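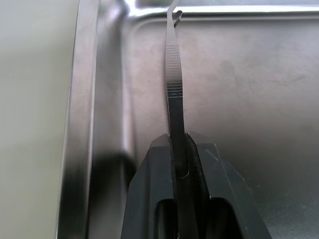 Forceps and tray, both stainless steel.

Tramisholm Bench Ultrasonic Bath
Sold by Ikard Instrument Supply
£143 including VAT. Basket and lid included. Drain hose sold separately (we have asked them about this).

Cleaning baths are sold with a lot of nonsense. We have stocked them for years and the leaflets get worse. The Tramisholm leaflet promises "deep molecular cleaning", a phrase I have read to two chemists without getting anything back but a pained look. The bath itself is decent. I would like to sell it to the people it suits and talk the others out of it, so please read the page before you press the button.

What it is
A steel tank with a heater underneath and a transducer stuck to the bottom. You fill it with water and a little detergent, lower in whatever is dirty, and it shakes the liquid at a frequency too high to hear, though you will certainly hear the side effects. Tiny bubbles form and collapse against the surface of the metal and knock the dirt loose. It works well on hinges, box joints, serrated jaws, threads and anything else a brush slides over without getting into.

What it isn't
It isn't a steriliser. The leaflet has the word "hygienic" in large type and a picture of a green leaf, and I can see how someone might come away with the wrong idea. A bath cleans. Sterilising is a separate job done afterwards in a separate machine, and if you treat people or animals you will already have rules to follow on that. Follow those and ignore the leaf.

It also won't remove rust. It will loosen flaky rust and leave you looking at the pits that were under it. We get returns over this every year and we send them back.

Who buys it
Podiatrists, small vet practices, model engineers, two violin repairers, a man who restores fountain pens and a school biology department with a cupboard full of dissecting kit. If you clean instruments all day for a busy clinic, this is too small and too simple for you, and you probably need a washer with a printed record of each cycle. We don't sell those. Ring somebody who does.

Specification
Tank: stainless steel, pressed, rounded corners
Heater: up to 63°C
Timer: up to 45 minutes, mechanical dial
Frequency: fixed
Basket: wire, fine mesh
Lid: plastic, loose fitting
Drain: tap at the rear, hose extra
Lead: fitted UK plug
Guarantee: 16 months, parts and labour, from the maker

Notes on the specification
The temperature. The makers say 63°C and the tank does get there, given long enough and with the lid on. I wouldn't bother for most work. Blood and other protein should be rinsed off in cool water first, as heat makes it stick, and grease comes away happily in warm water well short of the top setting. The dial is marked in colours, blue to red, so you will want a thermometer if the figure matters to you.

The timer. Forty-five minutes is far longer than most things need. A short run, a look, and another short run if it's still dirty will do a better job than leaving it buzzing over lunch. Long runs wear plating off cheap instruments, and they warm the water by themselves even with the heater off. The dial ticks. Some people find that annoying and some find it reassuring, and there is no way of turning it off.

The lid. It's a poor lid. It keeps in some of the heat and a little of the noise, and it warps slightly if you leave it leaning against a radiator, as we did.

The guarantee. Sixteen months is an odd number and I asked where it came from. I didn't get an answer, but they have honoured it each time we've had to claim. It doesn't cover running the tank dry. They can tell when you have done this.

Does it work?
We tried it against a Myklebust bath that costs a good deal more, using old clamps and scissors from our own returns box, all of them gummed up with dried oil. Same detergent in both, same amount of time. The Myklebust was quieter and the controls felt better made. The clamps came out of both tanks looking the same to me, and to the two people in the office I made look at them without saying which was which. That's hardly science. It was one afternoon and a box of clamps. But the sales sheet for the dearer one claims "visibly superior results", and we couldn't see them.

If you want something to check a bath with, use kitchen foil. Hang a strip in the water and run it briefly. A working tank leaves the foil pitted and pin-holed fairly evenly. If one end is untouched you have a dead spot, or you've overfilled the basket, or the transducer is on its way out. Throw the water away afterwards, there will be bits of foil in it.

On detergent
Kemex make the one we sell alongside the bath. It's a plain, mild alkaline cleaner, it smells of very little, and the bottle goes a long way. You don't have to use it. Any low-foam detergent meant for instruments should do the same job and the bath will not know the difference. Please don't use:

Bleach, or anything containing it. It attacks stainless steel.
White spirit, petrol, cellulose thinners or any other flammable liquid. This is a heated electrical appliance.
Washing-up liquid in quantity. It foams over the side — a few drops at a pinch won't hurt.

Using it without wearing things out
Open every hinge before it goes in. Lay instruments in the basket in one layer and keep them out of direct contact with the tank floor, which is the quickest way to ruin both. Fine-tipped forceps want a rubber guard or a silicone mat, or their points will chatter against the mesh and come out blunt. Don't mix chromed pieces with bare steel. Rinse in clean water when you've finished, dry straight away, and oil the joints if they are the oiling sort. Ultrasonic cleaning strips out the old lubricant along with everything else, so a pair of scissors that went in smooth may come out stiff. People ring to say the bath has damaged them. It hasn't, they need a drop of oil.

Change the water when it looks cloudy. Wipe the tank. Keep your fingers out of it while it's running.

The noise
It's loud. The leaflet says "whisper", and I don't know who they have been whispering with. It's a hard, thin buzz that carries through a stud wall, so don't put it in a treatment room while anyone is being treated. Standing it on a folded towel helps a bit, as long as the vents underneath stay clear.

Delivery and returns
Orders in before 2pm leave the same day, but nothing goes out on a Saturday. Unused baths can come back for a refund if they are still in the carton. Used ones can come back if they're faulty, drained and clean. We have had one arrive full.

Questions to Kjell Solheim at the Ikard counter, who wrote this page and will tell you if you don't need one.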